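Budgeting for a two-arm assembly cell: what am I forgetting besides the robot?

Asked by Valeriano Arroyo, 18th September

I'm putting together next year's request for a small two-arm setup that does peg and hole work on a flat board. The robot is already approved. I have 2000 dollars left for everything around it, and the order has to go in by March. So far my list has a table, a mat, wall panels and the boards themselves. 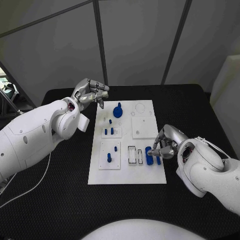

My supplier, Wovholm, quoted the boards with one set of pegs each and says spares are extra. Is it worth buying spares up front, and what else tends to get left off a list like this? I'd like to ask for money once and be done.

3 answers

Answer from Utach (accepted)

Buy the spares. We started with 5 sets of pegs and ran short well before the year was out. The thin rods are the ones that go missing, the thick cylinders we still have. Ask for the small parts priced separately from the board, we saved over 40 percent against full sets.
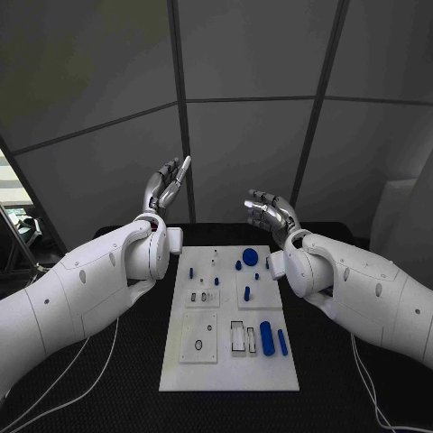

Board with blue pegs and plates, both hands raised

Other lines I would add:

Cable management. Sleeves, clips and a floor cover. We put down 40 dollars and spent three times that.

A second board. If the first one gets scratched or a plate comes loose you lose days waiting.

Bins with lids for the loose parts.

A dark mat that doesn't shine. Get it cut to the table, with a little extra for a replacement.

Shipping. Wovholm quotes without it, or did when we ordered.

Answer from Allow

Depends what you're doing with it. We never bought spares and were fine. Table should be heavy, that's all I'd say.

Answer from Arrieta

Agree with Utach on cables. Price them by length after you've measured the room, and measure with the arms reaching out over the board as well as parked.

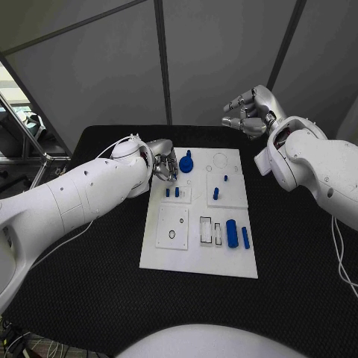
Both arms at the board, cables hanging from the right arm

I'd also leave part of the 2000 unassigned. Our purchasing office lets us carry a line called "fixtures and consumables" and that covered most of what I hadn't thought of, including a second set of plates when we changed the layout. Check whether yours allows it before you split everything into separate items. Moving money between lines took me longer than the order did.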